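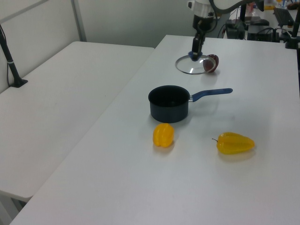 Datasets > Household > Kitchen > Gumell Recipe Corpus

# Gumell: home recipes, transcribed as written

Gumell is a collection of 2000 recipes copied out of handwritten notebooks, index cards and the backs of envelopes. The spelling is as we found it. So are the quantities, which is where your troubles will begin.

Maintainer: Ingrid Pettigrew
Last updated: Tuesday, February 25, 2025

## What you get

One plain text file per recipe, and one table, `recipes.csv`, that ties them together. The columns:

- `id`: a number. It means nothing. Please stop emailing to ask why they skip.
- `title`: whatever the writer put at the top. In 218 cases the writer put nothing, and the field is blank.
- `notebook`: which of the 40 source notebooks the recipe came from. Loose cards and envelopes are all filed under `loose`.
- `decade`: a guess, based on the paper, the ink and whether margarine is treated as exciting.
- `course`: one of soup, main, pudding, cake, preserve, drink or other. "Other" contains the furniture polish.
- `legibility`: 1 to 5, where 5 is a schoolteacher and 1 is a doctor on a train.

## Quantities

Most of the questions we get are about these. We have not converted anything. A "cup" is the writer's own cup, and that cup was broken decades ago. "Butter the size of an egg" appears often, with no word on the size of the egg. Oven settings turn up as gas marks, Fahrenheit, Celsius, "moderate", "brisk" and, in notebook 31, "as for Mother's".

An earlier release had a column of tidy gram weights produced by a script called Cundix. Cundix read "a good handful" as one gram and "1/2 lb" as one or two pounds, depending on its mood. The column was removed. If you built anything on it, you have my sympathy, and possibly a very dense sponge.

## How it was transcribed

Each page was typed up by one person and checked by another. Where they disagreed, both readings are kept in square brackets, divided by a slash, so you will meet things like `[suet/sweet]` and `[boil/broil]`. I ruled on the worst ones myself and have been wrong at least twice that I know of.

Crossings-out are kept between tildes. Don't strip them without looking. A crossed-out ingredient is often the most useful thing on the page, particularly when the note beside it reads "never again".

Names and addresses of private people have been replaced with `[NAME]` and `[ADDRESS]`. This makes for some odd titles, such as "[NAME]'s Revenge Chutney".

## Known problems

- Notebook 12 is missing its first 22 pages, so its first recipe begins "and then drain".
- Puddings are over-represented. People wrote down puddings and kept stew in their heads.
- Nearly all the preserves came from one village, and they all use far too much clove.
- Some files tagged `drink` are cough remedies. Some files tagged `preserve` ought to be.
- The `decade` column disagrees with itself inside notebook 7, which was used by several generations and one toddler.

## Please don't

Please don't use Gumell for advice on food safety. The bottling instructions in particular belong to a more confident age. Several recipes call for leaving meat on a windowsill, and the furniture polish is flammable.

## Versions

**Onishi** (current): gram weights gone, brackets fixed in the soup files, legibility scores added.

**Endiler** (October): first full release. Contains Cundix. Kept online for people who need to reproduce old results, or who enjoy that sort of thing.

## Corrections

Send the `id`, the line and your reading of it. If you think a recipe is yours, or your aunt's, say so and we'll gladly take it down. Claims that a recipe is wrong because your family does it with sultanas will be filed with the others.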